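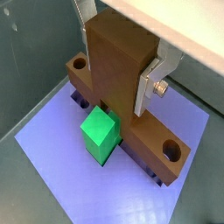
*Reddish-brown T-shaped block with a hole through each end of the crossbar*

## 4. Getting your address list into Isix

Right, you've got your leaflet looking the way you want it, so now we need some people to send it to! I'm using our Drostville spring mailing as I go along (113 addresses, one folded leaflet each), but the steps are the same for a bigger run.

**Before you start:** save a spare copy of your spreadsheet. I once sorted the surname column on its own, with the rest of the sheet left where it was, and every single person moved house.

1. Open your spreadsheet and put the headings in the first row. I use Name, Address 1, Address 2, Town and Postcode. Isix will let you call them something else, but then you have to match them up by hand.
2. Delete any blank rows, even the ones hiding at the bottom.
3. Save it as a CSV file.
4. In Isix, go to **Lists**, then **New list**, and give it a name you'll still understand next year. ("Spring leaflet Drostville" is fine, "list new 2" is mine from February and I still don't know what's in it.)
5. Click **Bring in addresses** and pick your CSV.
6. Check the preview. It shows the first 10 rows, so scroll across and make sure the towns are under Town.
7. Click **Tidy**. This looks for doubles and for postcodes with a letter missing, and marks them in orange.
8. Work down the orange rows. You can fix one, keep it as it is, or remove it.
9. Press **Save list**.

> **Note:** Tidy treats "R. Munasinghe" and "Rokeya Munasinghe" at the same address as two people. If you'd like one leaflet per household, tick **One per address** before you press Save.

> **Caution:** Removing a row takes it out of this list for good, and there's no undo once you've saved. That's what the spare copy is for.

### Printing the addresses

Addresses go on the back panel, bottom right. Keep that corner of your design clear, and that includes pale background patterns (they look lovely on screen and make the postcode a nightmare to read). Lines longer than 34 characters get shrunk to fit, so I shorten things like "Apartment" to "Apt" first.

Always ask for a proof with a real address on it. Pick your longest one! Liviu Buzatu at Markmont checks our proofs before they go to print, and he'll ring if something is hanging off the panel, but it's quicker to spot it yourself.

When the proof looks right, click **Approve** and carry on to section 5, where we choose the paper and the posting date.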